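When the gripper lets go

Marites Malabanan has about ten minutes, she says, and then she has to restart the Skirkik run. So this is short. We talked on 20 April 2020, her at the bench, me on the phone, a lot of beeping behind her.

She works on handling tests at Layug, where an arm picks up household stuff and puts it down again all day. Jars, mostly, this spring. The job sounds dull and she says it is, until cycle 248.

"It was a glass jar. Lid on, full. The arm picked it up fine, lifted, started across. Then the fingers opened. No command from us. They just opened."

The jar broke on the floor. Nobody hurt. She was standing maybe an arm's length outside the stop line, which she now thinks is too close.

"I hit the e-stop and the arm froze, great. But the jar was already gone. That's what bothered me. The stop works on the arm. It does nothing for what's falling."

First guess was grip force. They had it at 50 percent, and glass is slippery, so fair enough. They raised it. Then it happened again, same kind of drop, and the log from Tistura (their logging tool) showed the fingers weren't slipping at all. They were opening, full travel.

"So not friction. I wasted two days on friction."

What it was, in the end: the cable into the flange above the gripper. Each time the wrist rolled past a certain angle the cable pulled on its plug. Most times nothing. Sometimes the gripper lost contact for a moment, came back up, and ran its startup routine. And the startup routine begins by opening the fingers.

"Which is in the manual! Page 104. I had read that page. I read it as a thing that happens in the morning when you switch on."

She is still a bit angry about the indicator light. It was green before the drop and green after. By the time anyone looked up, the gripper had restarted and was perfectly happy.

"Green means it has power now. It doesnt tell you about two seconds ago."
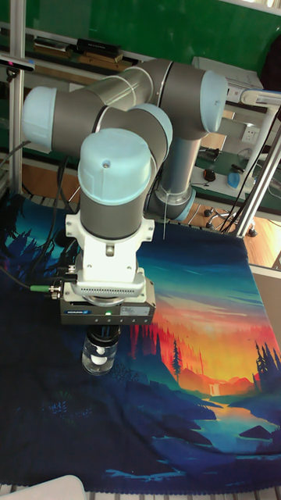
What they changed

Slack in the cable, for a start, and a clamp so the pull lands on the bracket and not the plug. Wrist roll is limited in software. The startup routine no longer opens the fingers on its own, somebody has to confirm. And the height came down. Jars travel low over the cloth now, wherever the path allows it.

"If it drops from low down onto cloth, you probaly keep the jar. Should have done that from day one."

Does she trust it? Long pause, more beeping.

"We've done 2757 cycles since the clamp. No opens. I trust the clamp. I'd like a gripper that stays shut when it loses signal, and I've asked Ostolell for that, they make our control box. They said they're looking into it."

And the stop line?

"Moved back. Tape's on the floor already." The beeping stops. She has to go, the run is waiting on her to press confirm.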